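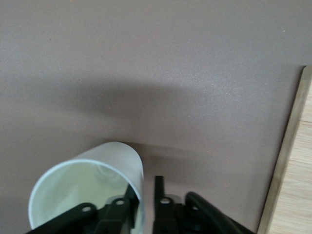

A plain white cup on a brown tabletop.

The coffee shop nearest my office stopped giving a discount for bringing your own mug in January. It had been 10 cents. I doubt many people noticed, and the owner told me as much when I asked. Most of her regulars who carried a mug kept carrying it, and most of those who didn't kept not carrying it.

I think the discount was the wrong tool from the start, and I think most cities that want fewer throwaway cups are still reaching for it. A dime off a four-dollar drink is too small to think about at seven in the morning. A dime added to the bill is the same dime, but people hate paying it. Anyone who has watched a shopper juggle six loose items to the car to avoid a bag fee has seen how this works.

So charge for the cup. Print it on the receipt as its own line, and let the shop keep the money. When the fee goes to the city, the shop has no interest in collecting it and the person at the register gets yelled at for nothing.

My own town, Nakovau, went another way. It paid a company called Kovex to run a cup-lending plan with 1,000 hard plastic cups and drop-off bins on the main streets. You scanned a code, took a cup, and returned it within 10 days. By the end of the summer 250 of them were still in use. The rest were in kitchen cabinets, I assume. Two are in mine.

I don't blame Kovex much. The cups were fine and the bins were emptied on time. But the plan asked people to download something, remember a password and walk to a bin, all to replace an object that asks nothing of them. A paper cup is light and stacks well.

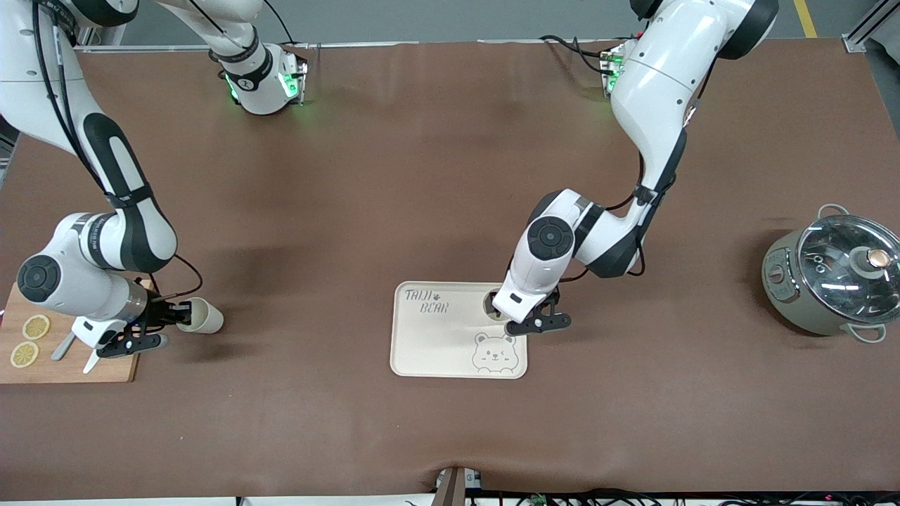
Any replacement has to be nearly that easy, and for coffee taken to go I don't believe there is one yet. For coffee drunk on the spot there has been one for centuries. Zavala, the bakery across from the library, pours every drink into a ceramic mug unless you say you are leaving. That is the whole policy. The cashier asks "Staying?" and reaches for the shelf. It costs them a dishwasher and somebody's time to load it, and those costs are real, especially for a small place. A town with money to spend on cups could spend it there -- a grant toward the machine, paid once, with no app.

The usual objection is that a fee falls hardest on people with the least to spend. It's a fair point about bus fares and groceries. I find it harder to accept about a cup when tap water is free and a mug from a thrift store costs a dollar.

The council takes up the Kovex renewal next month. I'd let it lapse, put in the fee, and buy a few dishwashers.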